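The Inventory at Stadholm

Rasmus Rätsep received the flat's contents by inheritance and the flat's lease by error. The lease ran to the end of April. The clause covering the kitchen required that all foodstuffs be removed, sorted or signed for, and it gave the tenant's heir 12 working hours in which to do it.

He began at nine. His aunt had kept a ledger for the pantry, in pencil, with a column for the item, a column for the shelf and a column headed "Reason." Most of the reasons were the word "winter." There were 47 lines. The last was dated 2023-04-26 and read: "Red bottles, back of table. For Bakar."

Rasmus did not know anyone called Bakar. He wrote the name on the back of an envelope and continued.

The method was simple. Things that could be given away went into baskets. Things that had been opened went into the bin bag under the sink. Things he could not identify went onto the table, where the light was better, and were to be decided after lunch. By noon the third group was the largest. He moved the flour twice. He read the label on a tin of Candari coffee and found that it held buttons.

At one o'clock the bell rang. The man on the landing was in his seventies and carried a folded shopping bag.

"Bakar," he said. "Second floor."

"You're in the ledger," said Rasmus.

"I should think so. She owed me for three years of vinegar."

He came in, wiped his shoes and read the page from top to bottom with a finger under each line. At two of the entries he stopped and made a small correction with his own pencil. Then he asked where the tray was.

"Which tray?"

"She always put out a tray. You take what you're owed and you put it on the tray, and then she looks at it, and then it goes in the bag."

Rasmus looked in the cupboard over the stove, then in the oven, where he found it between two baking sheets. He rinsed it, dried it and put it down in the middle of the table. Bakar unfolded the shopping bag and hung it on the back of a chair. Neither of them sat. The clock over the door was still set to winter time, and it took Rasmus a moment to subtract the hour.

"Well," said Bakar, "you'll have to do the looking."

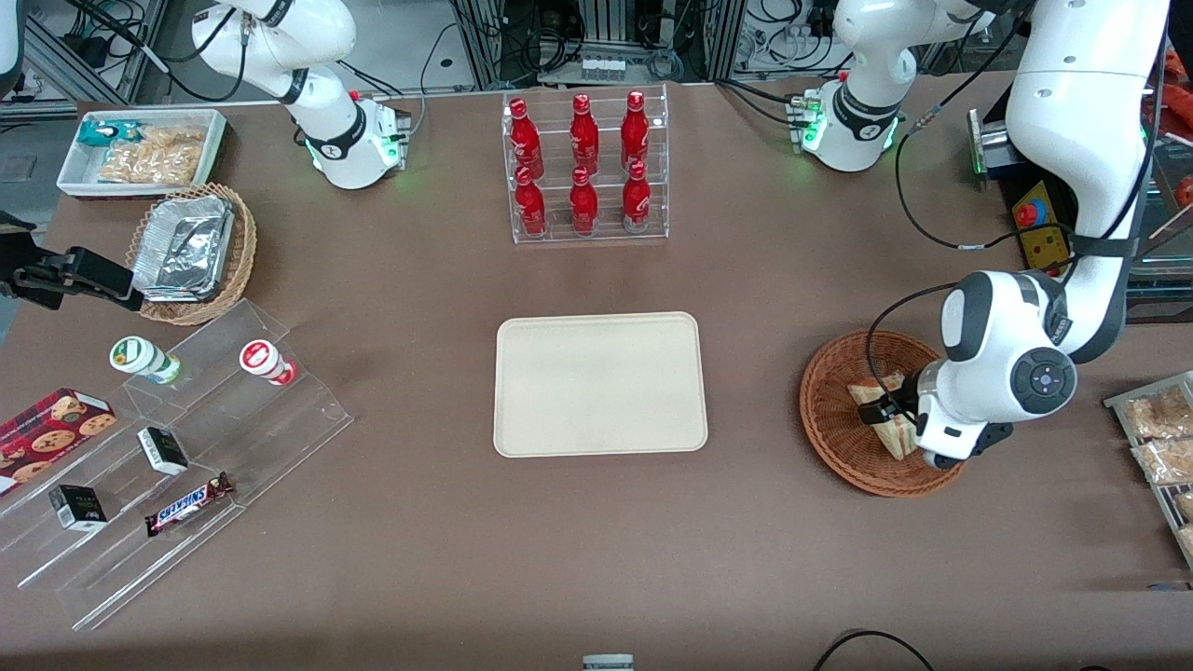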